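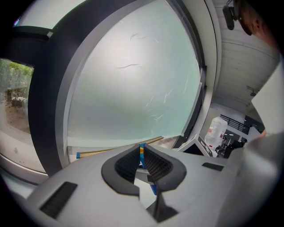 Living with the Light You Have: notes for the evening talk, 7th November

Opening (take your time, let people find a seat)

Good evening, everybody, and thank you for coming out when it gets dark so early. I'm going to talk tonight about daylight inside the house, where it comes from, where it goes, and what you can do to get a bit more of it into the rooms where you spend your time. I'm not an architect. I ran the window counter at Lorker for 16 years, and most of what I know I learned from people coming in with a tape measure and a worried look.

(Ask for hands: who has a lamp on at home in the middle of the day? Wait. It will be most of the room.)

Part one: the dark hallway

Start with my own house, it loosens people up. When we moved to Zavala Street the front hall was so dim that we kept a flashlight on the coat hook. I painted it white. Then I painted it a different white, and I will admit to you that there was a third white after that. It was still a dark hall, only now it was a dark hall that showed every fingerprint.

What I had wrong is the thing I'd most like you to take home tonight. Paint doesn't make light. It passes along whatever light reaches it, and if very little reaches it, well, there's very little to pass along. So before you buy a brush, go and stand in the room in the morning, again at lunch and again before supper, and write down where the light falls. Do it for a week if you have the patience. A kitchen notepad is fine.

(Pass the notepad pages around. Ask for them back this time!)

Part two: privacy and daylight, the old argument

This is the part people ask me about most, so don't rush. Bathrooms, stairwells, the window that looks straight into the neighbors' breakfast. The usual answer is a heavy curtain, and then the curtain stays shut all year and you've got yourself a wall.

Frosted glass is an old idea and still a good one. It scatters the light that comes through, so you get a soft, even glow and no hard patch of sun on the floor, and people outside see shapes at most. Do remind them about the evening, though. With the lamps on inside and darkness outside, someone standing close to the glass will show up as a shadow, so hang a light blind for bath time if that bothers you.

Tinted panes come up here too. A pale tint is pleasant company in a small room, but it does color everything a little, including your face in the mirror. I sold a good many green ones over the years and a few of them came back for just that reason. Hold a sample up in the room itself, against your own towels and tile, before you order.

If you rent, ask about film. The Hundimport roll I brought is 45 inches wide and goes on with water, a drop of dish soap and a good deal of muttering. Cut it a little large and trim it once it's up.

(Demonstration on the small pane. Bring TWO towels, not one. Start in the middle and push the bubbles out to the sides.)

Part three: borrowing light from next door

My favorite part, try to keep it short. If a room has no window of its own, see whether it can borrow from a room that does. A glazed panel over the door will do it, or a glass door, or even leaving a door open during the day and moving whatever stands in front of it. At home we took a tall bookcase off the landing last September and the hall came up so much that my sister-in-law asked if we'd had work done.

Mirrors help when they face the brightness at an angle. Across from a blank wall, they give you a second blank wall.

And wash the windows, inside and out. I know, I know. Our whole set of replacement panes came to 392 dollars, and I'd put the first good wash of the spring nearly level with it.

Questions (allow over 14 minutes, they always run on)

Likely ones: does frosting make a room darker? A little, and it depends on the glass. Can you frost only the bottom half? Yes, and it looks very nice. What about plants? Ferns are happy behind it, tomatoes less so.

The Lorno sample box is by the coffee. Let people handle the pieces, and ask whoever is last to put the felt back between them.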